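Print this page | E-mail this page

Shop and sorting room assistant, part time
Clultach Clothing Exchange, Fakstead

We are looking for someone to work 20 hours a week in our shop and in the sorting room behind it, which is bigger than the shop and has worse heating. Ref. 468.

The post became vacant when Pena, our longest-serving assistant, left for a job with a chair. You would share the work with 2 others and answer to the manager, Mackenzie McKinnon, who prefers to be answered before her first cup of tea or well after it.

You will:
- take in bags at the door and be polite about what is in them
- check, fold, price and hang
- work the till, including the drawer that needs a knee
- tell people, kindly, that we do not buy duvets

Retail experience is useful. Patience is more useful. You should be able to tell linen from something that has merely been told it is linen, and you must be able to lift a full bag up one flight of stairs. Training is given, mostly by being corrected.

T-shirts are the bulk of the trade.
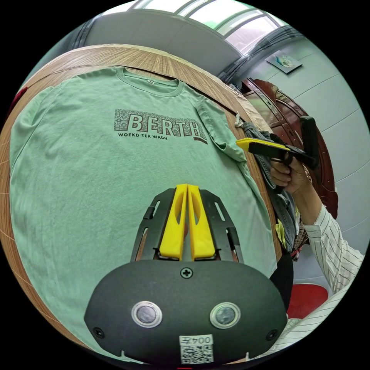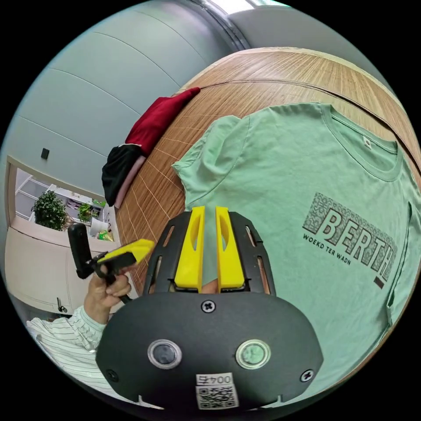
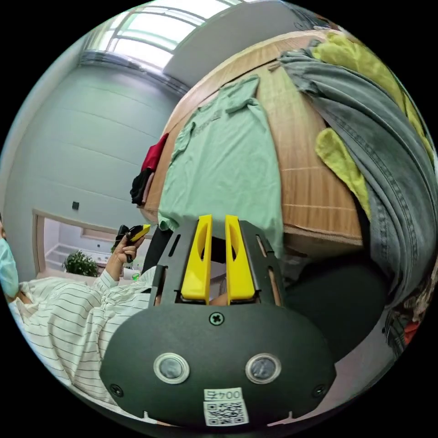 Pay is by the hour and is reviewed every March, when it sometimes goes up. Staff get first pick of the rails at half price, a perk that has cost some of us most of our wages. The room upstairs has a kettle and a view of the Koutsoukos bakery, and you may find the second of these expensive as well.

To apply, send a letter of one page to the shop or ring Fakstead 3399 and ask for Mackenzie. Please leave out the paragraph about your passion for fashion. We have read it. Tell us which hours you can't do and whether you mind dust.

Posted 2 December 2020

Contact us | © Clultach Clothing Exchange | Back to top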